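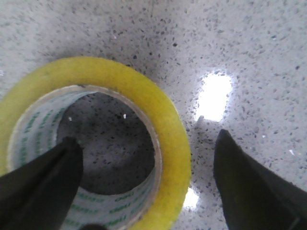
What is the difference between clear tape and tinted clear tape on the roll?

The yellow tone comes from the adhesive layer and builds up with every turn, so a full roll looks far stronger in color than a single strip pressed onto a carton. Customers who need a closure with as little color as possible on white board should order the Crystal grade.

Tisska Clear Packing Tape, Standard Grade

Product group: Carton sealing
Sold by: Ostaven Packing Supply
Available from: Brarkaddale counter and by delivery

Tisska Standard is a general-purpose sealing tape for cardboard cartons, mailing boxes and document boxes. It is supplied on a pale cardboard core and fits hand dispensers made for the common core size. It may also be used directly from the roll, with scissors or a knife.

The tape is intended for cartons that will be stored or shipped indoors and in ordinary closed vehicles. It is not recommended for cold rooms, for boxes with a waxed surface, or for sealing plastic crates. For these purposes, please see the Ait Ali range of cold-store and heavy-duty tapes, which is listed separately.

Details

Color: clear, with a yellow tint on the roll
Finish: lightly glossy
Core: cardboard
Tape width: 2 inches
Recommended carton weight: up to 400 ounces
Order code: 489

Directions for use

Close the flaps so that the edges meet, and wipe away dust or loose fibers before applying the tape. Start on the side of the carton, a hand's width below the top edge. Draw the tape across the center seam and down the opposite side by the same amount. Press the full length with the palm of the hand or a dry cloth. The bond gains strength under pressure, and a strip that has merely been laid in place may lift at the ends.

For heavier contents, apply a second strip across each open edge of the carton, forming the shape of a letter H. The bottom of the carton should be sealed in the same manner before it is filled.

After cutting, fold the free end of the tape under by a finger's width. The end of a clear tape is difficult to find once it has settled back onto the roll – a folded tab saves time at the next carton.

Storage

Rolls should be kept at room temperature, away from direct sun and heating pipes. They are best stored flat on a clean surface or in the original carton. Dust and grit collect on the exposed sides of the roll and weaken the edges of the strip, and a roll with nicked edges will tend to split when pulled. Rolls that have been kept in a cold place should be brought indoors the evening before use.

Ordering

Standard Grade is sold by the single roll and by the carton. Orders of 200 rolls or more are delivered directly from the warehouse and should be placed by noon for dispatch the following working day. Unopened cartons may be returned to the Brarkaddale counter with proof of purchase. Single rolls cannot be exchanged once the outer end has been lifted.

Related items: Tisska Crystal, Tisska Brown, Ait Ali Cold Store, hand dispensers, replacement blades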